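Skidon: Kitchen Manipulation Under Running Water
Posted in August by the Pokton group
Print this page | E-mail this page

5. Where the perception stack stops being trustworthy

The planner described in Section 4 assumes that the perception module hands it a clean estimate of three things: where the held object is, where the sink walls are, and where the water is. We had doubts about all three before we began, and the sink trials did little to settle them. Published results on dishwashing tend to report a success rate and leave the reader to guess what the cameras were really able to measure. We would prefer to report the measurements.

Depth is the first problem. Brushed steel reflects the room, polished chrome reflects it more sharply, and a thin sheet of moving water over a basin floor does both while changing from one image to the next. The Skesov depth filter was written for dry tabletops. It fills missing returns from their neighbors, a reasonable thing to do on a table and a poor thing to do over a drain, where the neighbors are wrong too. In our logs the filled surface often sat well below the true basin floor, and the planner accepted it without complaint because the confidence map was high. 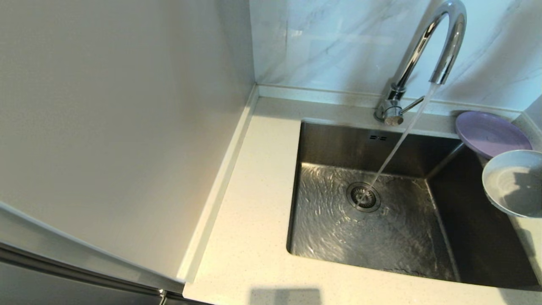
We therefore stopped using filled depth inside the basin and fitted the sink as a fixed shape, using only its rim and the line where the counter meets the wall. This is a cruder method. It fails if the rim is covered, and it says nothing about dishes resting against the inner walls, which have to be segmented in color and placed by a separate step. Plastic items with a plain, smooth surface gave the segmenter less trouble than we feared, but bowls lying on their side were regularly assigned an upright pose. We have no fix for that beyond rejecting any pose the fitted walls make impossible.

The second problem is the water stream. Several authors treat it as a straight vertical line under the spout. With an angled spout it is no such thing, and a controller that places the dish under an imagined vertical line will miss. We ran the Yu stream detector on the wrist view at 6 frames per second and kept an estimate only when 4 frames in a row agreed. That rule discards a great deal of data. It also hides a weakness, as a detector that is wrong in the same way each time will pass the test easily. Glare on steel is wrong in the same way each time.

Figure 4. Wrist view with a pink scoop apparently held near its rim by the wrapped gripper fingers. Water runs close to the upper rim, and the steel behind it is strongly lit toward the upper right.
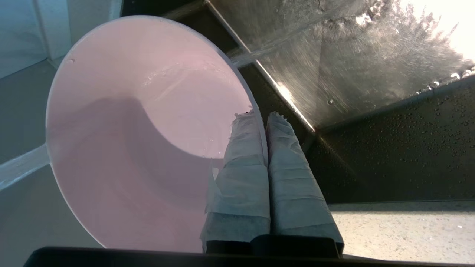 Grasp state is the third. The controller infers slip from the motion of the object's edge relative to the fingertips, and the frayed ends of the finger wrapping move enough to confuse it. Masking the fingertips removes the false alarms along with much of the contact region we wanted to watch. In a replay of 400 logged wrist images, the mask covered the true contact edge in over 90. A slip signal that goes blind at the point of contact should not be given much weight, and in the final controller we use it only to slow the arm, never to trigger a regrasp.

None of this supports the claim, made in an early draft of this paper, that the system "perceives" the washing task. It tracks a rim, fits a box, and guesses at a stream. Whether a dish is clean is not estimated anywhere in the software, and we would ask readers to check whether it is estimated in the systems we compare against in Section 6.

Last updated: August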